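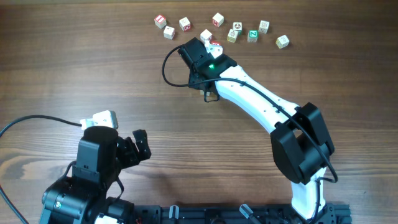 Hi all, picking up the blocks thread again! I finally got a long evening on the Caltico setup and drove both arms by remote, and my thumbs are sore.

> Are people still recording the letter blocks for Villca? We quit at 383 demos and the policy still dithers above every block. Should we slow down or just record more?

Slow down, I'd say (and then record more, sorry). The way I do it now:

1. Park the idle arm well out of the way and only move one. I kept twitching the left while I was thinking about the right.

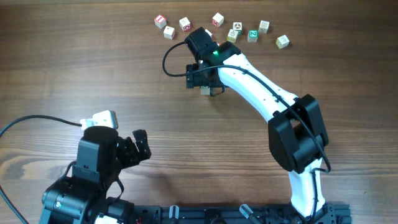
2. Come in with the jaws wide and stop short of the block. Get it centered in the wrist view, then go forward. The dog face is great for this, you can tell right away if you're crooked.

3. If you fumble a grasp, keep going and fix it on camera. I threw out 11 of those last October and wish I hadn't.
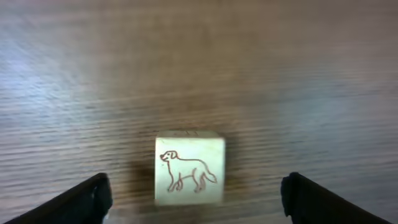
*posted from the Gasgate bench, 9 pm*

One more thing, on spacing. I leave the blocks in a loose mess with a few touching, and put one off by itself for the easy grabs. The touching pairs take me 4 tries on a bad night!
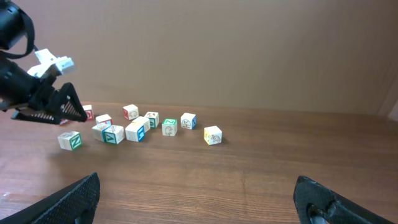
Anyway, that's where my dithering went away, mostly. Does anybody have the Plalletti replay script working with two arms? Mine dies at step 3,805 every time.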